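How to Re-sand the Joints in a Block Paved Patio

Block paving is sold as low maintenance, and for the first couple of years it is. Then the sand between the blocks goes wherever sand goes, the moss moves in, and one evening in June a chair leg finds the gap and tips your drink into the lavender.

Putting the sand back is a dull job and an easy one. My patio is 290 square feet and takes me a weekend, including the time spent standing at the back door looking at it.

What you need

A stiff broom and a soft broom
An old flathead screwdriver or a patio knife
A pressure washer, or a hose and a bad mood
Kiln-dried jointing sand (I use Perent Fine, mostly because the store near me stocks it)
A rubber mallet
A plate compactor with a rubber pad, if you can rent one
Knee pads, which you will skip the first time only

Step 1: Clear the joints

Rake out the moss and weeds with the screwdriver. Work along the rows in one direction so you can tell where you stopped for lunch. You want the top inch or so of each joint empty. If the sand underneath is still firm, leave it alone. If the screwdriver sinks to the handle, you have a bigger problem, and you should skip down to the part about sunken blocks. 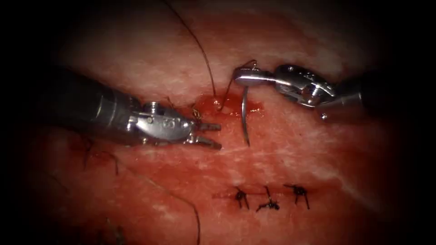
Sweep up as you go. Moss left in a pile on a patio will be back in the joints by morning, helped along by every bird in the county.

Step 2: Wash, gently

Use the fan nozzle and hold it at a low angle, about 12 inches off the surface. Go across the joints diagonally. Pointing the jet straight down a joint is very satisfying and will dig out all the sand you meant to keep, plus a fair amount of the bedding layer, and spray it up the kitchen window.

Wash toward a drain or a flower bed. If your patio slopes toward the house, someone made a mistake years ago and you now own it.

Step 3: Wait

Jointing sand has to go into dry joints. Damp sand clumps at the top, looks finished, and drops out of sight the first time it rains. Give the blocks two warm days. Push a dry finger into a few joints in the shadiest corner before you open a bag, and if it comes out gritty and dark, give it another day.

Step 4: Fix the sunken blocks

Pry out the low ones with two flat screwdrivers, one at each end. The first block will fight you and the rest come out like teeth. Add coarse bedding sand, level it with a scrap of board, and set the block back slightly proud of its neighbors. Tap it down with the mallet. My blocks are Vlachou Cobble in a color called Autumn 709, discontinued, so I am very polite to them with the screwdriver.
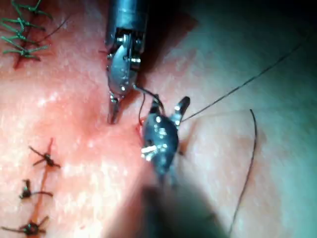 If a block chips, turn it over. Most have a usable bottom, and only you will know.

Step 5: Sweep in the sand

Pour a small heap in the middle and work it outward with the soft broom, always diagonally. Fill a section, move on, come back. I went through 14 bags on my last round, having bought six, and got to know the parking lot at Kendov Yard & Stone quite well.

Step 6: Compact and top up

Run the compactor over the whole area with the rubber pad fitted. Without the pad it will scuff the faces of the blocks, and you will see those scuffs every day over breakfast. Sweep all loose sand off the surface before you start, keep back from any unsupported edge, and do two passes at right angles.

The sand level will drop. Sweep in more until it sits just below the beveled edge of each block. No compactor? Use the mallet on a piece of lumber and accept that you'll be topping up again by fall.

Should you seal it?

Sealer holds the sand in and slows the weeds. It also makes the blocks darker, so try it behind the trash cans first. I used Piltell Matte, which is matte in roughly the way a wet seal is matte. Follow the drying times on the can, and keep the dog indoors until it has cured. I have one very clear line of paw prints leading to the barbecue.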